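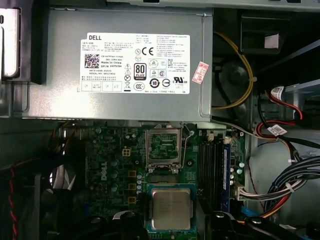
2019年9月9日,标签耐久性,第6次记录。

上次记到冷冻柜那一批,接着写。

先把材料再抄一遍,免得以后翻本子的人找不到前面那页。纸基标签用的是 Honska 的白色哑光卷,批号2111,胶面偏软。薄膜基的是 Jimton 的,卷芯上没有批号,只有一张手写的收货条,条子已经贴在本子封底内页。热转印碳带两种都试,蜡基和树脂基各占一半,树脂基用得慢,剩得多。手写组用的是 Onyshchenko 的档案墨水,蘸水笔写,另有一小部分用普通油性记号笔写,作对照。

样品都在 Stanirthorpe 那边的库房和我们这边的操作间之间来回。库房那边没有空调,靠北墙的架子潮,靠门的架子晒。两个位置都放了,袋子上写"北"和"门"。

## 冷冻柜

从冷冻柜里拿出来之后,纸基标签的边角翘得比预想的早。翘的位置很一致,都在瓶身曲率大的那一侧,平面的盒子上没有翘。翘起来的地方用指甲压回去,当时能贴住,放到下午又起来。胶还在标签背面,瓶子上基本没有残留,看来是胶在低温下变硬,没有跟瓶壁贴实。

薄膜基的一张都没有翘,但有几张可以整张平移,手指推一下就滑。瓶壁上有一层水膜,是拿出来之后结的。等水干了再推,推不动。这一点要记到操作说明里:从冷冻柜取出的瓶子,表面没有干之前不要捏着标签拿。

贴标签时瓶子的温度影响很大。室温下贴好,放一夜再进冷冻柜的,明显比贴完马上进的好。贴完马上进的那部分,翘边的差不多都在里面。之前的规程里没有写"放一夜",下次修改时补上。

已经冻着的瓶子要补贴标签,目前没有好办法。试过先用布擦,再用酒精棉擦,再贴,仍然贴不牢。试过在标签外面缠一圈透明胶带,胶带自己先脆了,裂成小片,还把标签表面的字带下来一点。缠胶带的办法以后不要再用。

## 酒精擦拭

做法:把棉球蘸湿,挤到不滴,沿同一个方向擦,每张擦到棉球发灰为止,然后换棉球。擦的力气没有控制,只能说尽量一样。以后如果要写成正式的报告,得做一个压块,拖着走。

蜡基碳带打在纸基上,擦几下就花,条码的细线先糊,大字还能认。打在薄膜上更差,整行能擦掉。

树脂基打在薄膜上,擦到手酸也没有变化。树脂基打在纸基上,字没有掉,纸毛了,毛起来的纤维把小字弄得发虚,扫描枪要凑得很近才读。

记号笔的一擦就没了,跟预料的一样。墨水那组比较意外,纸基上几乎没有损失,只是边缘洇开一点。墨水吃进纸里以后,酒精带不走多少。前提是写完晾够时间,当天写当天擦的那几张,棉球上有明显的黑色。

丙酮只试了一小部分,所有打印的都受影响,薄膜本身也起皱。丙酮柜里的瓶子只能用挂牌,系绳。绳子的问题下面说。

## 光照

门口架子上的那一批比北墙的黄得快,这个不需要仪器也看得出来。黄的是纸基,胶从边缘渗出来一圈,颜色更深,沾灰,摸上去发黏。薄膜没有黄,但是切边的地方有一点起层。

打印的黑字没有褪。彩色的全褪了,红色最先,蓝色其次。原来用红框表示"有毒",放在门口那排,框已经淡得像粉色,离远一点就看不见。规程里凡是用颜色表示危险等级的地方,都要同时有文字或者形状。红框改成粗黑框加字,粗细要能从架子外面认出来。

荧光的圆点贴更不行,直接发白。存货用完为止,不再买。

## 绳和挂牌

棉绳吸水,吸了以后把挂牌孔边的纸泡软,一拎就豁。尼龙绳滑,结会松。涂蜡的麻线目前最好,打结之后用手捏一下,蜡把结粘住。麻线要放在盖着的盒子里,放在外面容易沾东西。

孔边加补强圈有用,但要两面都贴。只贴一面的,另一面照样裂。

金属挂牌打字的方案先不做。字太少,写不下采集信息,只能写号,号又要回去查登记簿,登记簿丢了就什么都没有了。 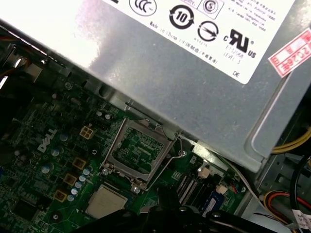
有同事在这一页旁边用铅笔批注,说号码和登记簿的问题不该只归到金属挂牌头上,现在的条码标签也一样,扫不出来的时候上面只剩一串号,人看不懂。批注里建议每张标签上至少留一行能直接读的内容,哪怕只是物种缩写加采集地,字号不要小于旁边的条码数字。

同意。回头翻了冷冻柜那批的打印模板,条码占了一大半,可读的文字挤在底下,最容易被手指摸到和被酒精擦到的也正是底下。模板改成文字在上,条码在下。条码糊了还有字可认,反过来就不行。

另外,标签上放多少东西这件事,几个组意见不一。有人希望把规格、批次、存放条件全部印上去,瓶子拿在手里什么都能查到。印得太满也有问题,字小了,一有磨损就整片看不清,而且重要的和不重要的混在一起。暂定的分法是:

- 拿错会出事的内容,用大字,放最上面
- 查东西要用的内容,正常字号,放中间
- 供应商要求保留的内容,可以小,放最下面

第三类包括原厂的货号。以前有人嫌丑,把原厂标签撕了再贴自己的,后来要退货的时候什么都对不上。原厂标签不许撕,自己的标签贴在旁边或者背面,不要压住。

## 撕除

这部分原来没有列进计划,是清洗间提的要求。瓶子要回收,标签得撕得下来。

纸基泡温水,过一会儿能整张滑下来,胶留在瓶上,要再用刮片刮。加一点洗涤剂没有明显区别。泡一夜的反而麻烦,纸烂成糊,堵了水槽的滤网,掏了很久。

薄膜基泡水没用,水进不去。用热风从一角吹起,慢慢揭,能整张下来,胶大部分跟着膜走。热风靠得太近膜会缩,缩了就揭不动,只能刮。刮片用塑料的,钢的会在瓶壁上留划痕,划痕里以后洗不干净。

放过冷冻柜的纸基,干着撕就能下来,这是翘边唯一的好处。

残胶用橘油类的清洗剂可以去掉,但是味道大,留在瓶子里会影响后面的样品。清洗间的意见是宁可多刮,少用溶剂。按他们的意见办。

## 库存和下单

纸基卷还剩200多张,够把门口架子那批换掉,不够再做一轮冷冻。Honska 的同批号已经没有货,再买就是新批号,结果不能直接跟这次的比。新批号到了以后先抽几张做酒精擦拭和冷冻,跟旧的并排放,没有差别再往下用。

树脂基碳带不缺。蜡基的剩下那部分不要混进正式标签里,在芯上写"仅外箱用",外箱不擦酒精,用蜡基没有问题。

Onyshchenko 墨水瓶口结了一圈硬皮,盖子拧不严,里面的已经变稠。换一瓶新的,旧的不要往新的里面倒。蘸水笔用完要当场洗,上次没有洗,笔尖分叉里全是干墨,泡了半天。

Jimton 那边问过一次批号的事,没有回复。没有批号的卷可以继续用于试验,不能用于长期样品。等他们答复再定。

## 没弄清楚的

北墙那批里有一小部分纸基标签背面长了霉点,旁边同一个托盘里的没有。贴的时间、打印机、操作的人都一样。怀疑是托盘底下漏水那次沾到的,但托盘位置后来换过,记录没有跟上。托盘以后也要编号,位置变动写在架子侧面的表上。

条码扫描枪读同一张标签,有时候一次就过,有时候要反复对。换了一把枪以后好一些。所以前面"扫描枪要凑得很近才读"那条,有多少是标签的原因,有多少是枪的原因,还说不准。酒精擦拭那组要用新枪重扫一遍,把旧结果划掉,不要涂掉,留着看。

瓶身曲率和翘边的关系也只是目测。手头的瓶型就2种,一粗一细,中间的没有。库房答应找几个中号的过来,找到了再补。

## 接下来做的

重扫酒精组。

打印模板改完以后先打一卷短的,给冷冻和门口两个位置各贴一部分。

规程里补三处:贴后放一夜,取出后等表面干,危险等级不单靠颜色。补完发给各组看,有意见写在纸上,不要口头说,口头说的上回漏了不少。

门口架子的旧标签换下来之后不要扔,装进牛皮纸袋,跟新标签一起留到10月再比一次颜色。袋子放抽屉里,避光,袋口折两下用夹子夹住,不要用胶带封。

清洗间的滤网已经换过,旧的坏在边上,备件柜里没有同样大小的了,要补。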